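3. Materials and Methods

3.1 Parts and materials

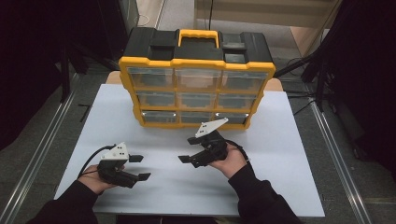 Figure 1. Parts organizer with nine clear drawers.

The study looked at how well glued joints hold on converted tabletop miniatures, that is, on models built from the parts of more than one kit. Most such models mix materials. A builder may start with a plastic body, add a resin head, and finish with a metal weapon that was left over from an older kit. Each of these materials takes glue differently, and the joint between two of them is often the first place where the model fails.

We used parts in the three materials that came up most often in the build logs we reviewed in Section 2. The hard plastic parts came from the Kulkarni infantry kits, the resin parts were cast by Sider, and the metal parts were taken from the Urkum range. All parts were at the same nominal scale. We chose arms and torsos only. Heads were left out because the neck joint on the Kulkarni bodies is a deep socket, and a head glued into a socket can hardly be compared with an arm glued to a flat shoulder. Weapons glued into open hands were left out as well, although many builders told us these are the joints they have the most trouble with. The contact area of a hand differs so much from one sculpt to the next that we could not have grouped the results in a useful way.

Before assembly, parts were sorted by material and kept in small drawers (Figure 1) until needed. Resin parts were washed in warm water with dish soap, scrubbed with a soft toothbrush, rinsed, and left overnight. Plastic and metal parts were wiped but not washed. This is not ideal from a laboratory point of view. It does match what builders report doing: nearly all of them wash resin, few wash plastic, and opinion on metal is divided. We return to this choice in Section 5.

Mold lines were scraped off with the back of a hobby knife. On the metal parts a small file was used where the knife would not bite. Shoulder faces were then trimmed flat with clippers and a sanding stick, so that the two faces met without a visible gap when held together. Where a part was damaged in trimming it was thrown out and replaced with another copy of the same part. No filler or putty was used on any joint.

3.2 Joint types

We built 200 joints in total. Each joint belonged to one of five pairings: plastic to plastic, plastic to resin, plastic to metal, resin to resin, and resin to metal. The sixth possible pairing, metal to metal, was dropped after a trial run. Too few complete pairs of metal parts were on hand, and the arms in the Urkum range are mostly cast in one piece with the body.

Within each pairing, half of the joints were pinned and half were left plain. Pinning means drilling a small hole in each face and setting a short length of wire across the joint. We used brass wire and a hand drill with a bit to match. The holes were drilled by eye, as a builder would do it at a desk, with a dot of paint on one face pressed against the other to mark the spot. When the holes did not line up on the first try, the second hole was widened slightly and the wire was glued in at an angle. These joints were kept in the study and marked as misaligned in the log.

The same glue was used for every joint. This was Pralon, a thin cyanoacrylate (super glue) sold for general hobby use. Plastic cement would normally be the first choice for joining plastic to plastic, and it makes a stronger bond there because it melts the two surfaces together. We decided against it. Using a second glue for one pairing would have left us unable to say whether a difference came from the material or from the glue. Readers should keep in mind that the plastic-to-plastic results in Section 4 are lower than a builder using cement would see.

One drop was applied to one face only. The parts were pressed together by hand, held until they no longer slid, and set down. No accelerator spray was used. All joints cured for a full day at room temperature before anything else was done to them.

3.3 Priming and painting

Each joint received one coat of spray primer and one brushed coat of acrylic paint. We added this step after reading several build logs in which a joint was said to have held well until the model was painted. It has been suggested that the solvent in some primers weakens a fresh bond. Our design cannot test that claim, as we had no unpainted group, but we wanted the joints to have gone through the same steps as a finished model before being stressed.

Varnish was not applied. Builders who play regularly tend to varnish and builders who mostly display their models tend not to, so either choice would have favored one group. Leaving it out also made hairline cracks easier to find, since a crack in a flat coat of paint shows up as a thin light line along the joint.

3.4 Bench test

The bench test was a simple pull test. The torso was clamped at the waist in a small vise with rubber jaws. A loop of cord was placed over the arm as close to the shoulder as it would sit, and a light bucket was hung from the cord. Sand was poured into the bucket slowly until the joint gave way. The bucket and sand were then weighed on a kitchen scale, and the weight was written down as the failure load.

Three outcomes were recorded. In a clean failure, the joint came apart along the glue line. In a part failure, the plastic, resin, or metal itself broke or bent before the glue let go. In a mixed failure, the joint came apart but took a piece of one face with it. Bent metal arms were a problem for this scheme. A soft metal arm can bend far enough for the cord to slip off with the joint still sound. In these cases the arm was bent back and the test repeated once, and if the cord slipped a second time the load was recorded as a lower limit.

The pull was always straight down. A model knocked off a table is hit from any direction, and a model carried in a foam tray is mostly twisted, so the bench test should be read as a way to rank the pairings and not as a measure of how long a joint will last in use. A twisting test was considered, but we did not find a way to grip the arm that did not also crush it.

3.5 Handling test

For the second part of the study we wanted to see what happened to joints in ordinary play. We asked for participants at a regular gaming club, and 35 players agreed to take part. Each was given one painted model from outside the bench test set, built in the same way, with a plain joint on one shoulder and a pinned joint on the other. They were asked to use the model as they would any of their own, to carry it however they usually carried their models, and to fill in a short diary after each game. The diary had space for whether the model had been dropped, whether either arm had come loose, and anything else the player wished to add.

Participants were not told which shoulder was pinned. Some may have guessed. A pin cannot be seen once the joint is closed, but several players commented in the diary that one side "felt" firmer, and they were not always right.

The handling period ended in June. By then 31 models had been returned with a diary that could be used. Of the rest, some were lost and some came back with no diary, and these were removed from the analysis. A model that had been repaired by the player was kept, provided that the diary said which arm had been reglued and when. We counted only the first failure on each side.

Returned models were checked under a desk magnifier. Each joint was marked as sound, cracked, or failed. A joint was marked as cracked if a line could be seen in the paint along any part of the shoulder seam, even if the arm did not move when pushed with a fingertip. Two of the authors checked every model separately, and where they did not agree the more severe mark was used.

3.6 Analysis

For the bench test we compared failure loads between plain and pinned joints within each pairing, and then between pairings. Loads were not evenly spread, with a long tail of very strong joints, so medians are given throughout in place of averages. Misaligned joints are included in the main tables and are also listed on their own in the appendix.

For the handling test, each model served as its own comparison, as it carried one joint of each kind. We report how many models failed first on the plain side, how many failed first on the pinned side, and how many did not fail on either. Diary comments were read through and sorted by topic, and they are quoted in Section 4 only where they bear on a particular failure.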